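Switching power companies, part whatever

Posted in October by the Nornley Notebook
Filed under: House Stuff, Money
2 comments | 14 shares

Ok so quick one before work. Finally left Brito. Eleven years with them and the last bill was the one that did it, 3623 kWh for a quarter when we were away for most of a month. No way.

Called. On hold forever. Was told the meter had been "estimated" twice in a row and I should have sent in my own reading. Where does it say that? Page four, small gray print, under the bit about moving house. Great.

So I went out to the side of the garage with a flashlight and read it myself. 1507 since the last real reading. That is less than half!! Sent it in, got a form email back, then nothing for two weeks, then a credit that was teh wrong amount. Called again. Different person, much nicer, fixed it while I was on the line.

By then I had already signed up with Vivance though. Their rate is a bit lower at night, so the dishwasher now goes on at bedtime and I lie there listening to it. Fesel was cheaper on paper but wanted a deposit and a two year contract, no thanks.

Things I would do again: write the reading down the first Monday of every month. Keep it on the fridge. Ask for the name of the plan, the full name, because there were three with nearly the same one and I almost got put on the wrong one.

Things I would not do: set up autopay and never open the bill. That was me for years. I dont even want to know what I overpaid.

Oh and the switch itself was nothing, the lights didn't even blink. Just a letter with a start date and a new account number, and a final bill from Brito still to come. If that one is estimated too I will scream.
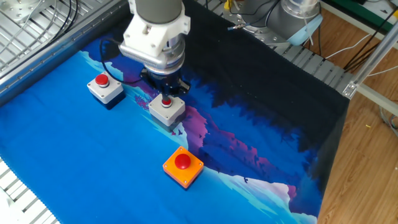
Will post the first Vivance bill when it shows up, good or bad. Right, late for work now.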